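Vahidi's youngsters bring home the fair play award

Vahidi's under-15 side have been named fair play team of the season by the Hutel Youth League, and it would be hard to find anybody along the touchline who begrudges them the honour. They picked up 95 points out of a possible hundred in the referees' marks, the best total any age group has managed since the league began handing out the award, and they did it while playing 28 matches in a season that went on rather longer than planned thanks to all that rain in February.

The trophy, a modest silver plate on a dark stand, was handed over before the first team's last home match against Duron. A crowd of 2,095 had come in early enough to see it, which for a ground where people usually drift in five minutes after kick-off (and then queue for tea) is quite something. The boys walked a slow lap with it, stopping every few yards for grandparents with phones, and the start had to be put back a little so that they could finish.

Marks are given by the referee after every match, for the behaviour of the players, the bench and the parents. Vahidi's team had only one booking all season, for kicking the ball away in the autumn meeting with Duron, and the lad in question wrote a letter of apology to the referee without being told to. The letter was read out at the ceremony, to his great embarrassment and to very warm applause.

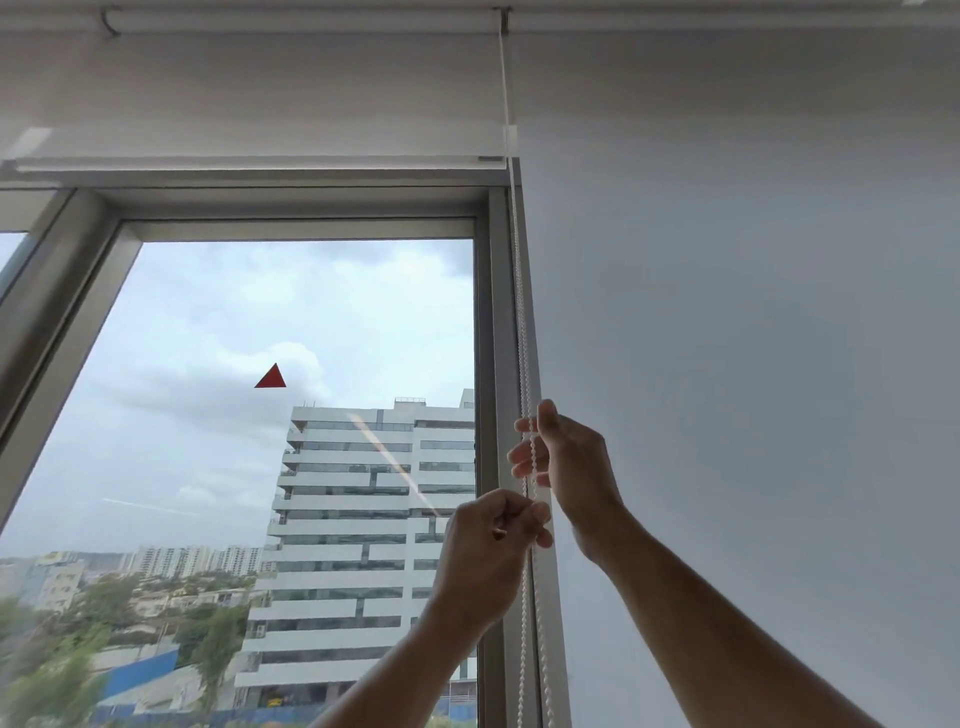 Abbas Karimi said the prize meant more to him than the league title would have done, although he admitted with a laugh that he would have liked to be asked to choose. The team finished fourth, he pointed out, and lost two of their last three games by a single goal, and in both of them his players had gone over to shake hands before he had even got up from the bench. He wanted the parents to have their share of the credit too, as the marks for the touchline were very nearly perfect, and he remembered seasons when they had been nothing of the kind.

Along with the plate comes a cheque for 3,025 euros from Prollico, the league's sponsor, to be spent on youth football as the club sees fit. Most of it will go towards a second set of small goals for the under-nines, who at present share theirs with the under-tens and have to carry them across two pitches on training nights. Whatever is left will help to pay for the coach to the summer tournament in Hutel, where the under-15s have been invited to play as guests.

Duron's juniors were second in the fair play table and their under-13s won the prize in their own age group, so there was plenty for the visitors to cheer as well. The two youth sections posed together by the corner flag afterwards, all mixed up, and then stayed on to watch the big match, a lively 2-2 draw with the equaliser coming deep into added time - and a good deal of noise from the end where the boys were sitting.

Training for next season's under-15s starts again after the school holidays, and new players are welcome to come along and try a session or two first.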